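Workshop > Who We Are > About Us

4 minute read

Hi, and welcome to Zorareck! I'm the one who answers the emails, sweeps the floor and writes these pages, so if something on the site reads a bit odd, blame me. We're a small shared workshop for people who build robots in their spare time. Members pay by the month, get a key and a shelf, and work on whatever they like.

The whole thing started in my garage one February, with a secondhand drill press and a robot arm I'd been promising my family I would finish. A couple of neighbors came over to help and never really left. By summer we had outgrown the garage (the car had been living on the street for weeks) and we rented our current space, which is 1,946 square feet with carpet in the back half and a roll-up door in the front. I wanted to rip the carpet out. I got outvoted, and my knees are grateful now, because so much of what we do happens down on the floor.

Our big group build is called Grusinia. It's meant to be a two-armed helper for kitchen chores - putting lids on, putting dishes away, that sort of thing. We do a lot of the work by hand first, with a pair of grippers you hold yourself, so we can find out what the fingers need to do before we go bolting them onto anything expensive. I've put in more evenings on this than I care to add up and I still love it. 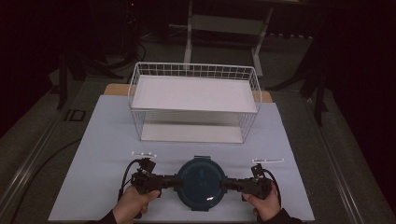 Both grippers on a round teal lid, with the wire rack behind it.

Lids are harder than you'd think! Squeeze too much on one side and the thing skates off across the board, squeeze too little and you just sort of nudge it. We've been through a whole drawer of jaw shapes. The current set is printed in-house on Yeoman, our oldest printer, who is slow and loud and has a fan held on with zip ties. Every part gets a number in the log, and the log is up to 1,717 entries, failures included. Please keep writing the failures down, they're the ones people come looking for.

We also run Skillska, our beginner evenings. You bring a laptop and we supply the motors, the wire and the snacks. So far 189 people have come through, and a good number of them had never held a soldering iron before. If you get hooked, membership is $174 a quarter and that covers the printers, the hand tools and a spot on the shelves. Filament is extra, sorry.

The next open evening is 24th October. Come in through the roll-up door, the side one sticks. Wear shoes you don't mind kneeling in and say hi to whoever is nearest!

Recent items
Gripper jaws, version nine: softer pads
Yeoman gets a new nozzle
What to bring to your first Skillska night
Taming the cable pile
Grusinia build notes: wrists and elbows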